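Trigger grip

A trigger grip is a handle you hold in your fist while one or more fingers pull a lever to make something happen at the other end. Caulking guns have one, so do spray nozzles, glue guns and those long litter pickers. I've been keeping notes on them for years, so forgive me if I wander a bit!

The basic idea is simple. The palm holds still, the fingers squeeze, and a rod, cable or valve carries that squeeze to wherever the work gets done. A spring pushes the lever back out again. On cheap tools the spring is the first thing to go (my old garden sprayer, a Vestex, went floppy in March and never recovered).

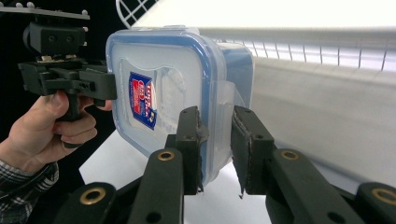 Handle angle matters more than people expect. A grip that leans back a little keeps the wrist straight when you work at waist height, but the same grip feels awful overhead - try caulking a ceiling and you'll see. Lever length is the other big one. A long lever lets three or four fingers share the load, while a short one leaves it all to the index finger, and mine gets sore fast.

My friend Lawal Olatunji collects old spray guns and has 638 of them, mostly from a shop in Jemal that closed. His favorite is a Trundetti with a brass lever and a return spring so stiff I need both hands - he uses it every spring on his apple trees.

See also: pistol grip, squeeze handle, hand fatigue.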